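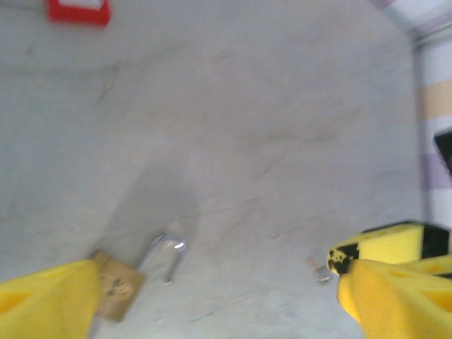
*The padlock and its key on the grey surface.*

I bought this little padlock from Melora in January, after the old one on our garden shed finally seized up and I had to borrow bolt cutters from Si-woo Cheon across the road (thank you again, Si-woo, the cutters are back on your porch). I've lived with it long enough now to have a few opinions, and as my sister will tell you, I'm never shy about sharing those.

First, the looks. I do love a brass-coloured padlock with a bright silver shackle – it's the sort my grandfather had on his tackle box, and I'll admit that swayed me more than it should have. It has a nice bit of weight in the hand, too, and sits neatly against the shed door instead of banging about every time the wind gets up.

The action is lovely. The key goes in without any jiggling and the shackle pops up with a good firm click, even on frosty mornings when I'm out there in my dressing gown looking for the birdseed. I gave it a puff of graphite after six weeks, mostly out of habit, and it was moving freely before that anyway.

Now for my grumbles. The key is tiny! I have big hands and bigger gloves, and I've dropped it in the garden bed more times than I care to admit. Tie a bit of coloured wool through it on day one and you'll save yourself a lot of crawling around. I'd also have liked the shackle a touch longer, as it's a snug fit through our old hasp and I ended up filing the edge of the plate to get it sitting properly.

Would I put it on a motorbike or a trailer? No, I'd go for something a good deal heavier. For a shed, a locker or a toolbox, though, it's a pleasure to use, and I've already ordered a second one for the side gate. Seven out of ten from me, and it would be eight with a bigger key.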